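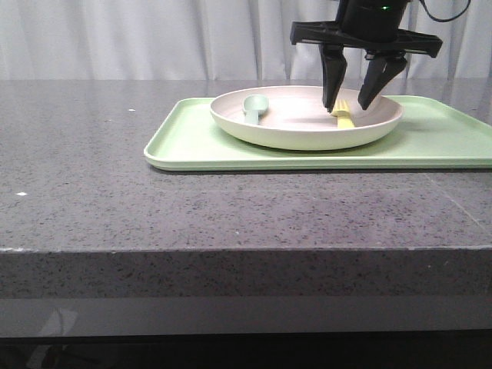
Week 6 handout: working rules for the tabletop cell
Notes by Paraschiva Pîrvu, Dustness lab course

Okay, so last time we got through gripper types and ran out of time before the part I care about most, the shop rules. I'm writing them down so you can't say I only mumbled them at the door!

First, risk assessment. You do one per task, and by task I mean the whole thing: the arm, the gripper, the objects, the surface and you. People love to tell me "but the arm is a collaborative model". Fine, but the label covers the arm. Put a knife between the fingers and you've got a different machine (this is why our tableware set is plastic and stays plastic). ISO 12100 is the general one for thinking about risk, ISO 10218 is the robot one, and ISO/TS 15066 deals with people and robots sharing space. Read the scope sections before Tuesday. They're short, I promise.

Now the rules we use in the lab.

Hands out before motion. Whoever holds the pendant says "moving" out loud and waits for an answer from everybody at the bench. A nod doesn't count.

Resetting objects happens with the program stopped. If a fork lands somewhere silly, stop, reach in, fix it, step back, say "moving" again. Yes, every time — I know it's slow.

Cables get checked at the start of each session. Move the arm through its full reach at low speed and watch the slack. The Ghiță group skipped this in August and spent an afternoon waiting on a new connector.

Fingertips and rims: teach your lowest point with the actual dish in place, and do it slowly. A plate with a raised rim gives you less room on the way out than you'd think, and the approach height you saved for a flat tray won't be any good.

A light on the gripper tells you what the maker says it tells you, so look it up in the manual for your model. Please don't treat green as "safe to touch".

Write it down. Every stop you didn't plan goes in the Trudard log with the task name, the object and what you changed afterward. We're at 178 entries, and I do read them (entry 2 is mine, and it's embarrassing).

For the homework, pick one pick-and-place task and fill in the Oltmont risk sheet for it, both sides. Spend most of your time on the reset step, where last year's sheets were thinnest. Bring it on paper, and bring a pencil too, as we'll be swapping sheets and marking up each other's.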